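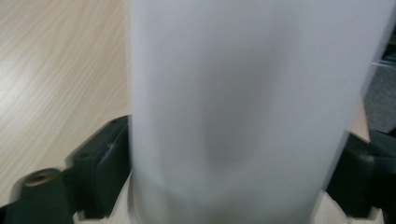 Reply from Dellard Support, 9:14 AM
The error you are getting during the import is a field length error, and it has nothing to do with your account permissions. Please send the last lines of the import log and the name of the export profile you used in Plisano.

Customer, 9:40 AM
Export profile is "Catalog full, UTF-8". Last lines of the log:

row 38 OK
row 39 OK
row 40 OK
row 41 FAIL field "long_desc" exceeds limit
import stopped, no rows committed

The item in row 41 is the tall frosted white one from the Plukby range. Its long description is two short paragraphs. I pasted it into a text editor and it is well under the 1,000 character limit given on the import page.

Reply from Dellard Support, 10:22 AM
Thanks. The limit is applied after the text is converted for storage, so the number you see in a text editor may be lower than the number the importer checks. Please try the following:

1. Open the export file in a plain text editor, not in a spreadsheet.
2. Go to row 41 and look for an opening quote mark with no matching closing quote mark.
3. If you find one, close it, save as UTF-8 and run the import again with "Validate only" turned on.

Customer, 11:05 AM
Quote marks are balanced in row 41. Validate only gives the same error on the same row. I removed row 41 completely and ran it again. Now the error is on the row that used to be 42, same field. That item has a one-line description.

Reply from Dellard Support, 11:31 AM
That rules out the text of the item itself. If the error stays at the same position after a row is removed, the importer is most likely reading everything from that position on as a single field. Which delimiter is set in the export profile, and which one in the import screen?

Customer, 11:48 AM
Semicolon in both. Quote character is the double quote in both. Line ending in the export profile is set to "Auto".

Reply from Dellard Support, 1:10 PM
Please change the line ending from "Auto" to "CRLF" and export again. With "Auto", the profile copies the line ending of the source record. Records that were entered by hand and records that came in through the Noh connector may not use the same one, and the importer expects one type for the whole file.

Customer, 2:02 PM
Changed to CRLF, exported again, validate only: no errors. Full import: all rows committed. I put row 41 back in before exporting and it went through unchanged.

Two remaining points:

- The 3 custom columns at the end of the file came in empty. They are filled in the export.
- The import page should say that the limit is checked after conversion.

Reply from Dellard Support, 2:37 PM
Custom columns are skipped unless they are mapped by hand. Open Import, then Mapping, then Unmapped columns, and assign each one to a target field. Existing items will be updated and no duplicates will be created as long as the item number is set as the key.

The note about the limit has been passed on to the people who maintain the help pages.

Customer, 3:15 PM
Mapped and imported again. Columns are filled. Item count did not change.

Status changed: Open to Resolved
Category: Import / Export
Cause: mixed line endings in source records
Fix: line ending set to CRLF in export profile; custom columns mapped by hand
This ticket will close automatically after 8 days without a reply.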